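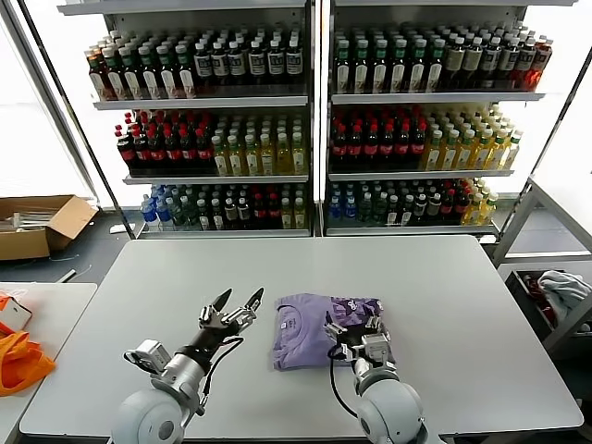
The lavender shirt on the white table, stockroom side.

Aksel Arnardóttir recorded the shirt at 7.40 on Friday, in the lost property book, as item 53. The form had a box for colour, a box for condition and a box for place found. She wrote lavender, fair, table. The box for owner she left until last, as the Letside procedure required.

The stockroom belonged to Drindico, who supplied bottled drinks to the ferry terminal, the swimming baths and one hotel. It held tall white metal shelving, loaded by type. Water had blue caps. Cola had red. Yellow drinks had white caps and were kept at the right-hand end of a shelf, so that the pickers could find them in poor light. Aksel had written the layout herself in her first winter, and had revised it once, when the green caps were introduced.

The procedure for clothing was short. Lay the garment flat. Check for a pocket. Fold the sleeves to the back, then fold the body from hem to collar. Put it in a clear bag with the item number facing out. The shirt was already folded, so steps one to three did not apply, and she noted this in the margin.

She read the fold before she moved it. In nine years of the book she had seen most methods. Drivers rolled. Students on summer contracts folded in half and in half again and left the sleeves out. A shirt brought to a plain rectangle, flat, with the print to the upper right and the label still showing near the collar, was less usual. It was how Sveinbjörnsson had folded the aprons.

Sveinbjörnsson had left in June. His locker, number 201, had been emptied by him and inspected by her. Contents at inspection: one coat hook, one strip of tape. She had signed for both. He had returned his key, his badge and 2 aprons, and had shaken hands with everybody on the early shift, in order of length of service.

She turned back through the book. Item 52 was a glove. Item 51 was an umbrella, collected. There was no shirt anywhere in the summer pages.

At 8.15 the order from Nenell came through, 500 bottles, mixed, for the hotel. Aksel left the shirt where it was and picked the order. She took the red caps first, then the yellow drinks, then the water, working from the left unit to the right. The list took her until ten. She made one error, a green cap in a tray of red, and corrected it.

When she came back to the table she opened the shirt out. It was step one, and she had decided that it applied after all. There was no pocket. There was no name in the collar. She held it up by the shoulders for longer than the check required – the cotton had gone thin at the seams, as cotton does after four or five years of washing at sixty degrees – and then laid it down and began to fold it again.

Sleeves to the back. Hem to collar. Her rectangle came out longer than his, and the edges did not meet. She undid it. On the second attempt she folded the sides in first, a hand's width each, and pressed along the crease with the side of her palm. He had shown her this once with an apron, at the end of a late shift, and she had told him that the procedure was adequate.

The edges met.

She put the shirt in a clear bag and wrote 53 on the front. In the owner box she wrote Sveinbjörnsson, crossed it out with a ruled line, initialled the correction, and wrote it again underneath. The form allowed thirty days for collection. There was a telephone on the wall by the door, and a staff list pinned next to it which she had been meaning since June to bring up to date. His number was still on it, fourth from the top.

She dialled, and while it rang she straightened the bag on the table.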